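Bench Cell Work Rules: Frequently Asked Questions
Gastilen Noltville site. Last revised 14 Feb 2019

Who do these rules apply to?
Anyone who loads, teaches or runs a two-arm bench cell. Visitors stay outside the marked line.

Do I need sign-off to change a grip program?
Yes. Nuria Adugna approves changes to grip force or approach path. Changes to wait times only need a log entry.

What is the speed limit in teach mode?
200 mm/s at the tool, both arms. The limit is set in the controller and must not be raised from the pendant.

How often are finger covers inspected?
At the start of each shift and again every 2,000 grip cycles. Replace a cover if the backing shows through or the fabric has moved on the finger. Record the change on form 476.

Can both arms be powered while one is idle?
Yes, if the idle arm is in a taught hold position and its cables clear the other arm's path. Check the clearance at low speed before the first run.

What has to be off the counter before a run?
Tools, packaging and any part not listed on the job sheet. Listed parts may stay between the arms.

How should small wire parts be held?

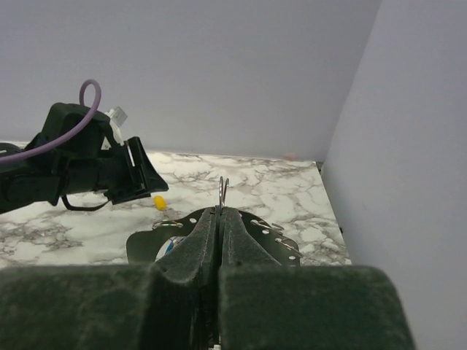

Grip force for wire parts is set by the job sheet, never by feel. Center the part between the pads and leave the working end clear of them, as with the silver loop standing above the two fabric-covered fingers. Hooks already threaded through the plate, like the three along its rim, count as obstacles and must be included in the approach path. If the part turns in the grip, stop and reteach. Send questions on this section to Tekle Feyisa, extension 119.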